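Luklow league tightens ball checks after one in seven fails

Posted Sun 9 April

The Luklow and District Table Tennis League will test match balls by batch before issuing them to clubs, starting in September. The change follows an off-season check of 1,057 balls held in the league store at Stumville, of which 146 were outside the league's limits for roundness, weight or bounce.

All the balls were white seamed plastic. They had been bought over two seasons, and most were still in sealed boxes when testing began. The results were sent to the 23 member clubs last week with a revised equipment rule and a form for reporting faulty balls.

Wobble on the spin test accounted for more than half of the failures. A ball is set spinning on a level plate and watched for sideways drift. A round ball with an even wall settles and stays close to where it was started. One with a thick patch or a flattened seam wanders, and in bad cases rolls off the plate before it has slowed down.

The remaining failures were split between weight and bounce. Very few balls failed on more than one test, which the report takes as a sign that the three faults have separate causes. A light ball can be perfectly round, and a ball with a poor seam can come in at the right weight.
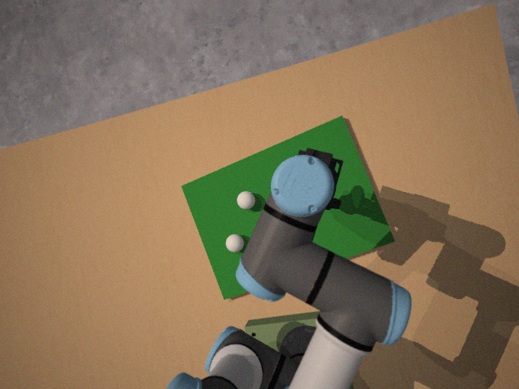 Will clubs have to replace the balls they already have?

Balls already issued can be used until the end of the current season. After that, only balls from a tested batch may be used in league matches, and clubs can exchange unopened boxes at the Stumville store at no charge. Opened boxes will not be exchanged. Practice balls are outside the rule, and clubs can go on buying them wherever they like.

Testing under the new rule will be done by sample. From each delivered carton, 20 balls will be drawn from different boxes and put through the three tests in a fixed order: weight, bounce, spin. If one ball fails, a second sample of the same size is drawn. If any ball in the second sample fails, or if two or more fail in the first, the carton is returned to the supplier.

The order of testing was chosen for speed. Weighing takes a few seconds on a bench scale. The bounce test takes longer, as each ball is dropped twice and the lower result is recorded. The spin test is the slowest and depends most on the person doing it, so it is left to the end, when a carton may already have been rejected.

Njål Nyberg, the league's equipment secretary, wrote the procedure and did most of the off-season testing himself. In his report he notes that the spin test was repeated on a portion of the balls by a second tester, Damilola Onuoha, working without sight of the first results. The two disagreed on a small number of borderline balls. Those were tested a third time and the majority result was used.

"The spin test is a judgment call at the margin," Nyberg said. "Two testers will agree on a good ball and on a bad ball. We needed a rule for the ones between."

That rule is now written into the procedure. A ball that drifts but stays inside the inner ring of the plate passes. A ball that touches the ring counts as a fail. The ring is scribed into the plate and is not to be redrawn by hand.

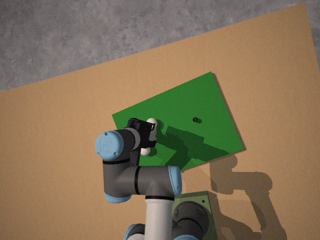

Temperature was a larger problem than expected. Plastic balls bounce slightly differently in a cold room, and the Stumville store is not heated on weekends. The first week's bounce figures were thrown out when Nyberg found that balls taken straight from the shelf gave lower readings than the same balls an hour later. From then on, every box was opened and left in the test room overnight before anything was dropped.

The drop surface was changed as well. The early tests used a spare half table, which had a dead area near one of the frame joints. Later tests used a steel block set on a concrete base, and all the balls dropped on the table were dropped again on the block. The report gives both sets of figures for comparison. Readings from the table were lower and more scattered.

Humidity was logged but not controlled. The report finds no link between humidity and any of the results, and the new procedure does not require it to be recorded.

The league currently buys one model of match ball, the Drorus, through a single supplier, Dehghan. The contract runs for one more season. It allows whole cartons to be returned for faults, but until now the league had no agreed way to show that a carton was faulty, and no carton had ever been sent back. Complaints from clubs had been handled one ball at a time, usually by handing over a replacement at the next fixture meeting.

Abbas Daneshvar of Dehghan said the company accepted the sampling plan and had asked for test sheets to be sent with any return. "If we get the batch code and the readings, we can take it up with the factory," he said. "A box of balls with a note saying they are no good is harder to act on."

Batch codes turned out to matter. When the failures were sorted by code, a large share came from two batches, both delivered in the same shipment. Several other batches had no failures at all. The two poor batches have been withdrawn, and clubs holding boxes with those codes have been contacted directly. Balls from the remaining batches that passed individually will be issued as normal.

The report does not try to explain what went wrong with the two batches. It does note that the wobble in those balls lined up with the seam in most cases. Nyberg marked the seam line on a selection of failed balls with a fine pen and spun them again. The majority drifted toward the heavier half. 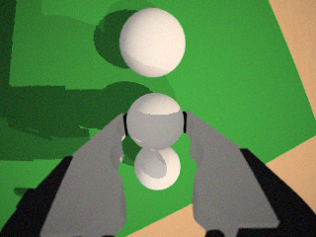 White balls on a green surface.

Storage is covered in a separate section. Boxes in the Stumville store were stacked on open shelves, with the heaviest cartons on top in some bays. Crushed boxes were found at the bottom of two stacks, and the balls in them were tested as a group. They did no worse than the others. The report still recommends limiting stack height, on the grounds that a crushed box is hard to reseal and loses its label.

Clubs have been asked to keep match balls away from radiators and out of parked cars in summer. Niloufar Zamani, the league secretary, said most clubs already did so, but that a few kept their supply in a boiler cupboard because it was the only one with a lock.

The revised rule also changes what happens during a match. Until now, either player could ask for a ball to be replaced, and the umpire decided by eye. Under the new wording, the umpire rolls the ball across the table once and replaces it if it curves. The replaced ball is put in an envelope with the match reference and sent to the store, where it is tested and the result is entered against its batch code. No points are replayed.

Hefin Ifans, who represents the second-division clubs, asked for the roll to be limited to one request per player per game. That was accepted. A proposal to have both captains sign the envelope was dropped after clubs objected to the paperwork.

The cost of the new procedure is small. The league already owned the bench scale. The steel block was cut from offcut stock, and the spin plate was machined by a member at cost. The main expense is time. Nyberg puts the work at roughly one evening per delivery, provided no carton needs a second sample.

Zamani said the league would review the limits after one full season of results. The bounce limit is the most likely to move. Several clubs consider it too generous and have asked for a narrower range, but the report advises against narrowing it until readings have been taken from a full year of deliveries, in both cold and warm months.

The full report, including readings for each batch, is available to club secretaries on request. Exchange of unopened boxes at the Stumville store will be by appointment, and secretaries should have the batch codes ready when they call.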